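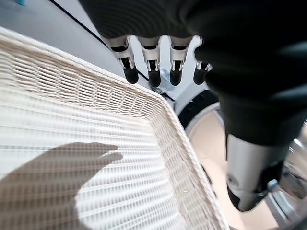 A cream-colored woven basket with a braided-looking rim.

Jillesville library drops fines, gains a lot of old books

JILLESVILLE, January 12, 2022 — The Jillesville Public Library stopped charging late fines in October, and the town has been cleaning out its closets ever since.

Staff have logged 2,115 overdue items through the front door and the return slot. The library had written off nearly all of them, and in a few cases had bought the replacement, lost that too, and written it off as well.

Clyde Halvorsen, who runs the front desk, said the first week was quiet. Then word got around that there was no catch.

"People would slide a book across the counter and start explaining," Halvorsen said. "I had a man go through his whole divorce over a fishing guide."

The oldest return so far is a handbook on keeping bees, checked out 64 years ago and due back 2 weeks later. Under the old rate the fine would have bought a decent used car. The borrower's granddaughter brought it in and asked whether she could renew it. She could.

Other returns include 18 copies of the same diet book, all of which look unread past the second chapter, and a tax guide whose advice should not be followed by anyone. One cookbook came home with a pressed slice of bacon at the page on soups.

The town council approved the change on a split vote. Councilwoman Boateng, who voted against it, said fines taught responsibility. She returned three mysteries the following month, and told the Flornness Courier that she stands by her vote.

The fines brought in very little money, according to the library's yearly report, and a fair share of it went toward mailing letters about the fines. Patrons still have to pay for anything they lose outright or, in the wording of the new policy, "allow to be eaten."

That line was added after a disagreement over an atlas and a beagle named Puko. The atlas has been replaced. Puko's owner has paid in full and asked that her own name be left out of the paper.

The library is open until 8 p.m. on weeknights. The return slot is open all night, and Halvorsen asks that people stop putting casserole dishes in it.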